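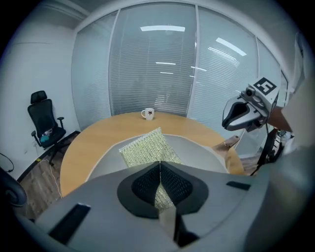 The oval table in the meeting room at Rutherford House, with a pale green cushion on the grey sheet and a white mug on the far side.

I popped into Rutherford House on Thursday to see how the cushion mornings are getting on, and ended up staying until they put the lights out. If you haven't come across them yet, it's a drop-in upstairs in the small meeting room (the one with the white blinds), where people bring in tired old cushions and learn how to shake them out, fold up the covers and get them ready for the new reading room downstairs.

Fiona Tosh started it in January with a borrowed kettle and a bin bag of covers from her sister's loft. The reading room at Storkham library needs 36 cushions before it can open its window seats, and Fiona thought it was daft to buy them new when half the town has a spare or two in a cupboard. She put a note in the Co-op window and the first five turned up the same afternoon!

The green speckled ones are my favourites, I'll admit. They've got tiny metallic dots all over them and they catch the light beautifully. I said I'd happily take one home and was told, very firmly, that I could bring one in instead.

There's a bit more to it than you'd think. Covers come off and get checked along the seams, the filling gets a good plumping, and then everything goes back together and is laid on a cloth for a last look. Kenna Ogilvie showed me how to get a corner to sit properly, which involves turning the cover inside out and reaching through it like an oven glove. Mine came out lumpy. Hers didn't.

The group has had £512 in donations so far, mostly from the cake stall, and it's going on thread, zips and a decent steamer. Innes Baxter at the library tells me the window seats themselves are nearly done and only want another coat of varnish. He's hoping to have people sitting on them by Easter, though he did cross his fingers when he said it.

Rogelio Cabrera has also been asking whether the spare fabric could go to the playgroup on Niro Street, and everyone seemed keen on that. Nothing's been settled yet, so hang on to your offcuts for now.

If you fancy lending a hand, the sessions run every Thursday from ten until noon, up the stairs and first door on the left. You don't need to be able to sew. Clean cushions of any size are welcome (no feather ones, please) and can be left at the front desk with your name on a bit of paper. Bring your own mug if you want tea.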